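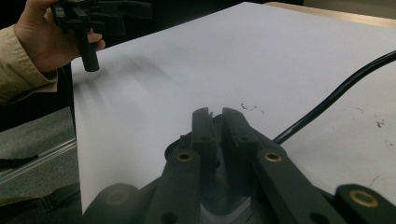 Fornau, March

Forum > Long Range & Radio Gear > Jetosis 1.2GHz receiver, anyone else seeing dropouts?

prop_wash_pat
So I finally swapped out my old video receiver for the Jetosis and I'm kind of torn. Picture is lovely up close, way less grain than what I had. But once I get past 600 meters or so I get these hard black dropouts, half a second each, then it comes right back like nothing happened. Same quad, same VTX at 700 mW, same field I always fly. Old receiver never did that, it just got snowy and I knew to turn around. Anybody running one of these?

tinwhisker
Had mine since last summer. What antennas? The ones in the box are junk, I'll say it every time.

prop_wash_pat
Willon patch on one side, stock whip on the other. The patch is the one I've used for two years so I trust it.

ladybird47
Check polarization before you blame anything!! The Willon patch comes in both left and right hand and the sticker falls off if you so much as look at it. I flew a whole season mismatched (yes really) and thought my VTX was dying.

prop_wash_pat
It's right hand, so is the quad. Same pair as before, I only changed the receiver.

tinwhisker
Then it's the diversity switching. It hangs on to the whip too long. Firmware fixed that for me.

goosefeather
Gonna disagree there. I updated mine and it got worse, if anything. My money is on the power supply. The Jetosis wants clean 12 volts and if you're feeding it off the same pack as your goggles it gets cranky.

tinwhisker
Mine has run off the goggle pack from day one with zero trouble.

goosefeather
Good for you? Doesn't mean his will.
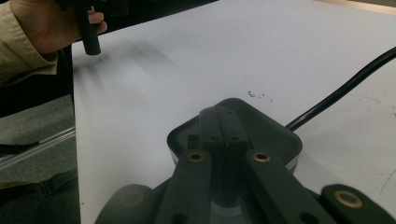
Black handle, white table.

ladybird47
Easy, you two. Pat, take the whip off the second input, put a terminator on it and fly on the patch alone. If the dropouts go away it's switching, if they don't it's power or the module. That's one battery's worth of flying.

prop_wash_pat
OK that I can do. Will try tomorrow if the wind lays down.

quadfather_ish
While we're here, has anyone tried the Jelínek helical with this receiver? I know it's as long as my arm but I got more than 1,926 meters with it on my old setup and I'd love to keep it.

tinwhisker
Works fine, you just have to point it. Walk behind it and you've got nothing.

prop_wash_pat
Back! Patch only: still had dropouts, three of them on the way out. Then I put the receiver on its own pack and flew the same line. Clean the whole way. So I guess I owe goosefeather a soda.

goosefeather
Root beer please.

tinwhisker
One flight. Try it again with the whip back on before you rewire everything.

prop_wash_pat
Fair, I only had the two packs charged. I'll do another round with both antennas on and post what I get.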